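Aula 6 – Avaliar um kit de manipulação antes de comprar (2019-03-27)

Caso de hoje: pacote de simulação da Pusora, base móvel + dois braços. Apontamentos rápidos, completem com os vossos.
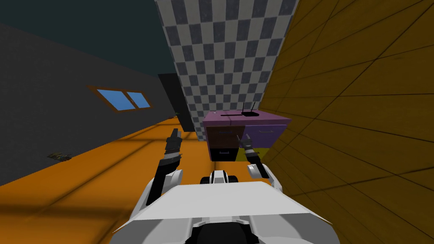
## O que vem no pacote

- simulador + modelo do robô (dois braços, garras pretas)
- cenas de interior já montadas; a do móvel de quatro frentes coloridas, com o router em cima, é a que usamos no lab
- licença por posto: 2.236 € / ano. Licença de turma: 1.852 € por semestre, mas só com contrato Bultden (suporte)
- atenção: o suporte responde em inglês, prazo de dois dias úteis

## O que perguntar ao fornecedor

1. Os contactos garra–puxador são calculados ou "colados"? Muda tudo nas tarefas de gaveta.
2. Dá para trocar texturas e cores por script? (parede xadrez, chão, frentes do móvel)
3. Objectos finos, tipo antenas do router: que malha de colisão usam?
4. Exporta trajectórias em formato aberto? A Perkbridge cobra isto à parte, ver tabela da aula 5.

## Notas da demo

Tumelo Msimang fez a demo em Fevereiro. Instalação levou quase 2 horas, manual incompleto no capítulo das juntas. Vista a partir do robô: o corpo branco tapa bastante o chão à frente, ter isto em conta quando escolherem a camâra. Sala muito inclinada nessa vista, confunde ao princípio.

Comparar com Choi: mais barato, só um braço, sem cenas prontas.

## Para a próxima

- ler cap. 3 do manual (só a parte de contactos)
- trazer uma tarefa escrita em meia página: objecto, ponto de partida, critério de sucesso
- grupos de dois, quem ainda não tem par mande mail até sexta
- o relatório NÃO é sobre o preço, é sobre o que falta no kit para a vosa tarefa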